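The **snack bar** is a small, dense slab of grain, nuts, sugar or some treaty among the three, sold in a sealed wrapper and eaten by people who would describe themselves as not having had lunch. It is distinguished from the candy bar mainly by the picture on the front, which tends toward mountains. In the home and the workplace it is seldom met alone. It arrives in boxes, leaves the boxes almost at once, and spends the rest of its life in a bin.

This article deals with the bar in its wrapped state and with the means by which households and offices store it. For recipes, see *Granola*. For the effects of leaving one in a car, see *Upholstery*.

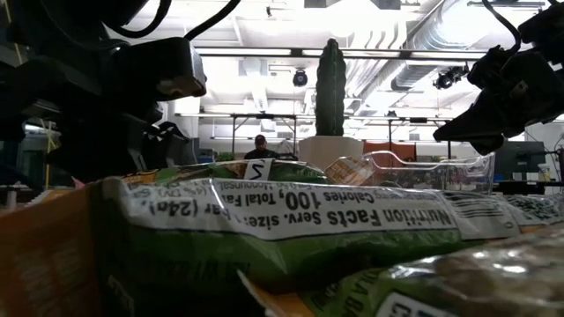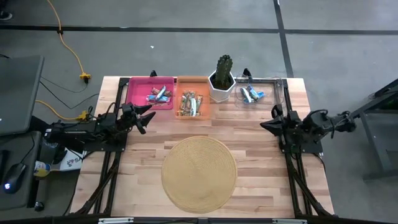 ## Terminology

"Snack bar" is the broadest term in use. "Granola bar" is older and implies oats. "Protein bar" implies effort. "Cereal bar" is breakfast for someone who has missed the bus. Manufacturers move among these names freely, and a single product may change category when its box is redesigned. The storage literature, such as it is, ignores the distinctions and sorts by shape: *long*, *short*, and *the square ones*.

"Snack bar" also means a counter at a swimming pool. The two senses have coexisted for decades with little trouble.

## The wrapper

Nearly all modern bars are sold in a flow wrap, a tube of thin printed film closed by a crimp at each end and a long seam, called the fin, down the back. The fin lies flat when the bar leaves the factory and rarely does afterward. It is the reason a stack of bars slides.

The wrapper has a front, which carries the name and the flavor, and a back, which carries everything else. On the back are the ingredients, the barcode and the nutrition panel, the last of these in the United States being a block of small type headed "Nutrition Facts." Smaller bars use a compressed version in which the entries run together in a strip. A bar of 24 grams with 100 calories sits at the light end of the range. Bars intended for hikers run far heavier, on the theory that the hiker will be carrying it anyway.

A bar dropped into a bin has no natural tendency to land front side up. Anyone who has gone looking for a particular flavor in a full bin has read a good deal of nutrition information, much of it upside down.

### Color

Wrapper color is a loose code. Brown and gold usually mean chocolate, peanut butter or caramel. Green may mean apple, mint, pistachio or the company's feelings about the environment. Blue has no agreed meaning and is used for nearly everything, including several flavors that the blue was meant to set apart from one another. Silver tends to be reserved for bars that wish to be taken seriously.

Attempts to organize a supply by wrapper color have been made in many kitchens. The result is handsome and puts the mint with the apple.

## Storage

### The original box

The bar's own carton is a good container for as long as it is full. Once half empty it becomes a box that looks full from the front, and it will stay on the shelf in this condition until somebody picks it up. Cartons of 4 or 5 bars are the worst for this, being mostly cardboard to begin with.

### The bin

The open plastic bin is now the standard. Three broad types are in use.

**Opaque.** Usually bright, often pink or some other color chosen to cheer up a cupboard. It hides a mess well from the side and not at all from above, so it does best on a high shelf. A shallow heap in one corner is its usual state, the bars having migrated to whichever end was last tipped.

**Translucent.** Orange, smoke and frosted white are common. A tinted bin shows that there is something inside without saying what. Tall narrow ones suit long bars, which can be laid in the same direction like pencils, and a few people will go on laying them that way after the first week.

**Clear.** The favorite of professional organizers, and the only type in which the contents can be read through the wall. It also shows crumbs. In a bright room an empty clear bin can be hard to see at all, a property noted mainly by people carrying trays.

Mixed sets are far more usual than matched ones. The Puradmont line of pantry bins was sold in matched sets for several years and is today found almost entirely in ones and twos, beside bins from other makers, at heights that do not agree. Dornen, a rival, gave up on sets and sells each bin separately in whatever color is left.

### Labels

A label may be printed, handwritten, or a clipping from the original box. Small handwritten cards are quick to make and easily moved, including by accident, and a card put in with the bars instead of on the bin will travel with the pile. Single letters are popular and depend on somebody remembering what the letter was for. *S* has stood for *sweet*, *salty*, *snack* and *school*, in some homes all at once.

## Sorting

The three recognized methods are by flavor, by eater and by date.

Sorting by flavor is the most natural and fails on variety packs. Sorting by eater gives each member of the household a bin and produces, within a month, a trade in raisins. Sorting by date is used by caterers and by the very calm. It calls for the oldest bars to be kept at the front and the newest put in at the back, and is undone whenever a new box is tipped in on top.

Office supplies follow a different pattern. The Tomar coworking building, which once stocked 300 bars for a single month in March, put all of them out unsorted in wide bins by the coffee machine. Chocolate went first, then peanut butter. The date-and-seed bars were still there in June, and had been neatly arranged.

## On the table

Bars put out for guests or meetings are generally left in their bins and lined up at the back of the table, the front being needed for elbows. A plant is often added to the row. Cactus is a reasonable choice, as it can be ignored for long stretches, though reaching past one to the farther bin calls for some attention. A round woven placemat gives the impression that a dish is on its way.

Serving bars unwrapped on a plate is regarded as an affectation. The Sastari tea rooms did so for one season, cut on the diagonal, with a small fork.

## See also

- Trail mix
- Flow wrapping
- Drawer, miscellaneous
- Raisin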